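Tumlow Wrestling Boards > Indies > Show Talk

Topic: Irnorholm title situation after the Allen show

ropebreak_kuldeep
Posted October 6, 2020
OK, so I'm home from Allen, my voice is gone, and I have opinions. Main event was Sneha Bhatt defending against Kristýna Hrnčiar, no time limit, and we got a double count-out at 23 minutes. A double count-out. In a match where the poster said THERE MUST BE A WINNER in letters bigger than either wrestler.

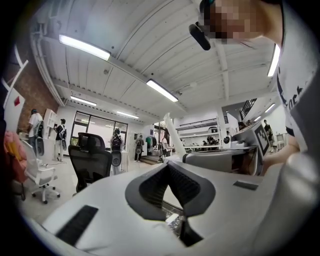
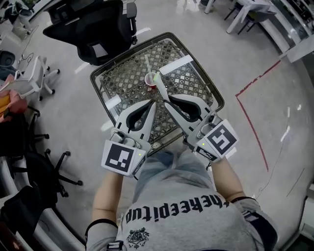 Anyway, the match itself was great until the finish. Hrnčiar worked the left knee from the opening bell and Bhatt sold it all the way to the back, which is more than I can say for the guy in the opener who forgot which arm was hurt. Then they brawl past the merch table, the ref counts like he's got a bus to catch, and that's your night. Drive home safe.

turnbuckle_tax
I liked it. There, I said it.

You can't beat Bhatt yet and you can't have Hrnčiar lose two in a row after June. So they both get counted out and you run it back with a stipulation. This is how wrestling has worked since my grandfather was throwing peanuts at people.

ropebreak_kuldeep
Your grandfather paid a dollar. I paid 24 and parking.

MurakamiDriver
For anyone who wasn't there, the Murakami in my name is the suplex, not a relative. I get asked every time.

I'm with Kuldeep on this one. The finish would be fine on a regular card. You don't do it on the show you've been building to all summer. Also the count was fast. I've watched it back on my phone and he skips seven. Just goes six, eight.

turnbuckle_tax
He does not skip seven.

MurakamiDriver
He skips seven. Listen to the crowd, half of them say it for him.

jyoti_k
Sitting on the hard camera side, I heard a seven. It was a quiet seven, but it was there.

Can we talk about Khairul Goh for a second? Third match, against the big masked fella, and he got the whole building going with a headlock. A headlock! I've seen people go through tables to less noise. If Irnorholm has any sense he's the next challenger and the other two can go argue in the parking lot until spring.

turnbuckle_tax
Goh is very good and also loses every time I buy his shirt. I've bought two shirts.

ropebreak_kuldeep
Please stop buying shirts.

coldtagpete
Were they really claiming 3573 in attendance? I was in that gym and I had a whole row to myself and my coat.

jyoti_k
The ring announcer said "over 3000," then the website said 3573, so it's still growing. Check back tomorrow.

coldtagpete
Fire marshal would like a word.

MurakamiDriver
Back on topic. If it's a rematch, what's the stipulation? Please not a cage. The last Irnorholm cage had a door that wouldn't shut, and the heel had to hold it closed himself so he could be trapped in there.

turnbuckle_tax
Falls count anywhere. Solves the count-out thing and they can finish what they started by the merch table.

jyoti_k
Lumberjack match. Put Goh outside as one of the lumberjacks, he costs somebody the belt, and you've got your three-way.

ropebreak_kuldeep
Jyoti, I hate how much I like that. It would have to be Bhatt he costs, though. Hrnčiar as champ chasing nobody is dull, Hrnčiar with Goh and Bhatt both mad at her is a year of main events.

turnbuckle_tax
So you're going to the next one, then.

ropebreak_kuldeep
I already bought the ticket. Second row. If he skips seven again I'll be close enough to tell him.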